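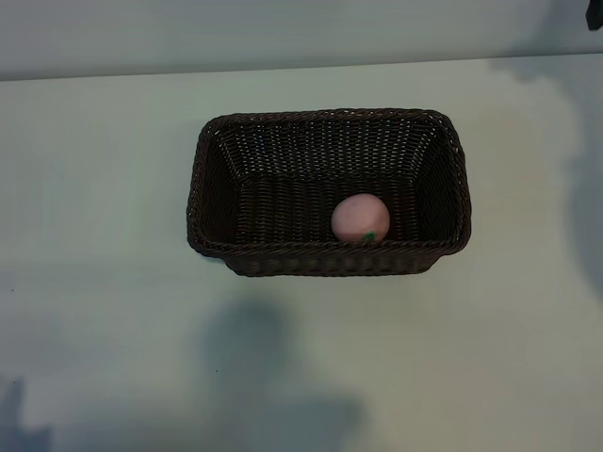 Kommont learns to look twice

Regular readers will remember that in December the Kommont project promised us a robot that could tidy a table. The table is still waiting, but the group at Lowther does have a result, and it's a more interesting one than the tidying would have been.

The trouble all along was the handover between cameras. A fixed camera over the bench knows where everything is and is no help at all in the last inch. The wrist camera is wonderful in the last inch and has, for most of the trip, only the foggiest idea what it's pointed at. Get it near a basket and it sees a great deal of wicker. The old policy averaged the two views at every step, much as a married couple might average their directions to the airport.

The new method, which the group calls Lisamix (we weren't consulted), learns how much to believe each camera from moment to moment. It was trained on 3,000 recorded pick-and-place runs with baskets, tubs and toy fruit, and nobody had to label when to switch.

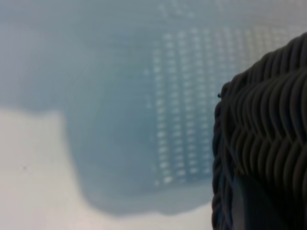
What it settles on is pleasingly sensible. Far from the target it leans on the overhead view. Once the weave of a basket comes up sharp and everything behind it goes to mush, it hands most of the vote to the wrist, and takes it back if the arm drifts away again. In 465 test runs the gripper bumped a basket rim roughly 8 percent of the time, and the old averaging policy did so far more often, with a real commitment to the work.

Cautions apply. All the tests used one bench and 5 containers, and see-through plastic still causes sulking. The weights can also flap back and forth when both views are poor, so the arm hovers like a guest choosing a canapé.

Code and logs are on the Prakitz server under the Lisamix folder. Please read the setup notes before writing to the group about the calibration step. They know about the calibration step.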